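My town council went on a trip and all I got was this blog post

Okay, so I have been trying not to write about local politics since spring, and I was doing pretty well! Then the council packed eight of its members onto a bus and sent them to Vollamberg for a week, and here I am at the kitchen table with cold coffee and the council minutes open in another tab.

If you don't live in Jilmont you will need some background. Vollamberg has been our sister city for longer than I've been alive. There's a sign for it on the road in, right under the one for the Lions breakfast, and when I was in fourth grade we all had to write letters to kids over there (mine was mostly about my hamster). For years that was the whole relationship. A sign, some letters, a fruit basket at New Year's. Then last winter their mayor sent a very nice invitation addressed to "the full council," and our council, which can't agree on what day to pick up leaves, agreed to go in under 60 seconds. I watched the recording. There was a motion, a second, and a whole row of hands.

The official reason is that Vollamberg fixed its buses. I believe that part! I have read up on it more than any normal person should. They used to have the same mess we have, with three lines that all go to the hospital and nothing that goes to the Dolan side of the river after supper. Now they have small buses that come often, and people ride them. My neighbor across the landing works nights on the Dolan side and walks home over the bridge in January, so yes, please, go look at the buses. Take notes. Take a lot of notes.

But then the itinerary got posted, and I read that too. Day one, welcome dinner. Day two, bus depot, ninety minutes, followed by a boat ride. Day three, cheese. I'm not kidding, it just said "cheese (optional)." Day four was a meeting with the man who leads the opposition over there, and this is where our local Facebook group lost its mind.

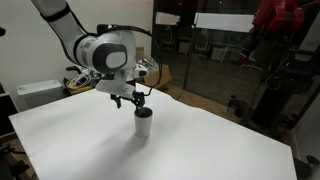 Half the comments were saying it was rude to the mayor who invited them, and the other half wanted to know what a person running for office in another country could possibly learn from us. Well, apparently he'd told their newspaper that he admires how Jilmont "keeps its promises small." I laughed so hard I had to put my phone down. I think he meant it kindly? Our council president certainly took it that way, because she put it in the newsletter, in bold.

I should say I'm not against the trip. My mother is, and we've had this out on two separate Sunday afternoons now. Her position is that there's a telephone. Mine is that you learn things by standing at a bus stop that you'll never learn from a slide show, like whether the driver waits when somebody is running. She said she could stand at a bus stop here for free. I didn't have a great answer to that one.

What bugs me is the money, and even there it's less the amount than the way it was handled. The cost came out to 900 dollars a head, which for a week is honestly cheaper than my cousin's bachelorette party. Fine. But it got paid out of the sidewalk fund, and I live on a street where the sidewalk just sort of gives up in front of the old Wumby store and you have to step into the road with your stroller. I went to the June meeting and asked about it during public comment. I got told it was a transfer and it would be transferred back. When? "In due course." I wrote that down on my hand.

There's a petition going around too, asking them to hold an open meeting when they get home and tell us what they saw, with receipts. It had 157 signatures when I signed it at the bakery, and for Jilmont that's a landslide. We have had people win seats with less. I liked that it wasn't nasty. It asked for an evening meeting so folks with day jobs could come, and for somebody to please fix the microphone first.

They got back late last night. I know this because the bus stopped at the bottom of our hill and I could hear the suitcases going over the bad sidewalk, which I'll admit I enjoyed. The council president has already posted that it was "deeply useful" and that there will be a report in August. No word yet on whether there'll be a meeting to go with it.

I'm going to email the clerk tomorrow and ask. If you're in town and want to come along and sit with me in the second row, bring a cushion, those chairs are murder. And if anybody finds out what happened on cheese day, my comments are open.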